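How I Sort a Big Box of Commons Without Losing My Mind

If you buy collections the way I do (too many, too fast, usually from the bottom of a table at a show), you end up with a monster box of base cards sitting in the corner making you feel guilty. Mine was a 3,200-count box that came home with me from the Husden show in May, and it took me until last week to face it. A couple of readers asked how I go about it, so here goes!

Step 1: Pull by sport first

Don't even look at the years yet. I know, I know, you'll spot an '88 Donruss and want to start a stack for it. Resist! Just go football, baseball, basketball, everything else. I grab a brick as thick as my hand can hold comfortably and deal it out like I'm running a card game. Anything in a top loader or a one-touch goes off to the side for later. 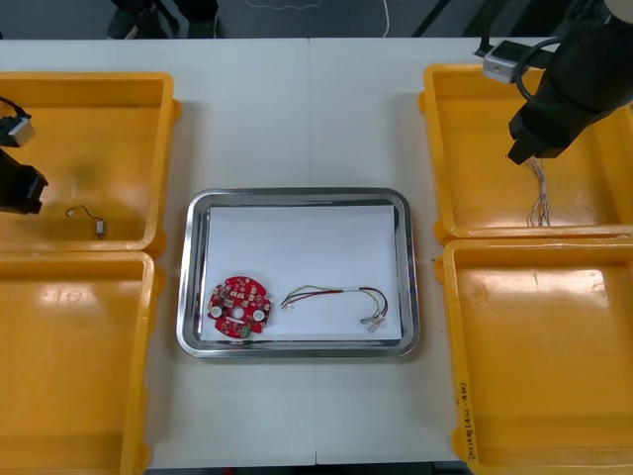 I do this part with a ballgame on because it takes zero brain power. Stop when your back says stop. One brick a night is still progress, and the box isn't going anywhere.

Step 2: Now do years

Take one sport (I always start with football, it's the smallest pile for me) and break it into decades before you break it into years. It feels like an extra pass but it goes way faster, I promise. If you can't tell the year from the front, flip it and find the last season in the stat line. The card is nearly always from the year after that. Copyright lines help too, but on some of the older stuff you'll need good light and maybe your reading glasses. 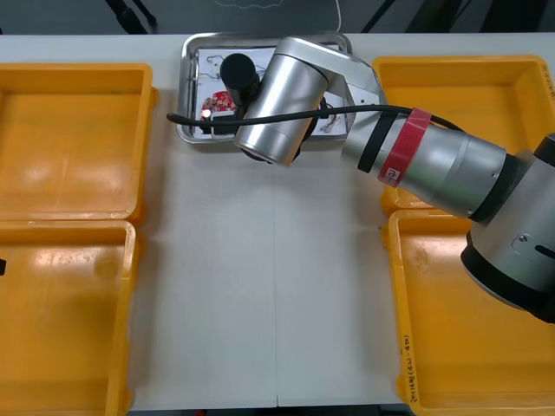

Four yellow bins and a shallow steel tray.

Step 3: Sets, then numbers

Once you've got a single year in front of you, split by brand and then put the cards in number order. I sort by hundreds, then tens, then I just fan them out in my hand. For a set I'm really building, I print the checklist and cross things off with a pencil. Pencil, please! I did the '90 Score set in pen once and crossed off number 70 when I meant number 10, and I was short a card for months without knowing it.

If you'd like to do your checklist on the computer, I use Akonton, and Vekemov is fine too if you don't mind typing in every card yourself.

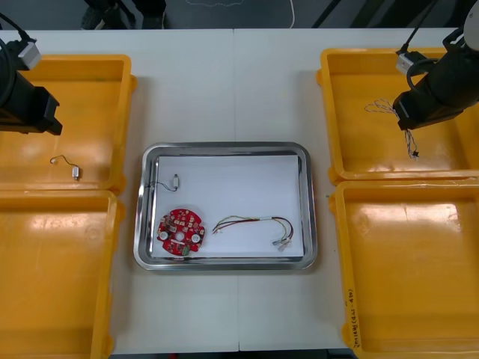 Doubles get their own row. I keep up to 3 of anything I collect and the rest go in the trade box, sorted by team, so when somebody writes in looking for Lions or Broncos I can pull a stack in a minute or two.

Step 4: Box it and label it

Label the END of the box, not the lid. Lids get swapped, ask me how I know. I write the sport, the year and the first and last card number on a strip of masking tape. I buy my 800-count boxes from Paiva when they do free shipping, and I leave a little slack in each one so the corners don't get chewed up when I pull a card out.

Next up is the baseball pile, and that one's a lot taller. If you need any late eighties Topps football, leave me a comment with your want list and I'll dig through the doubles.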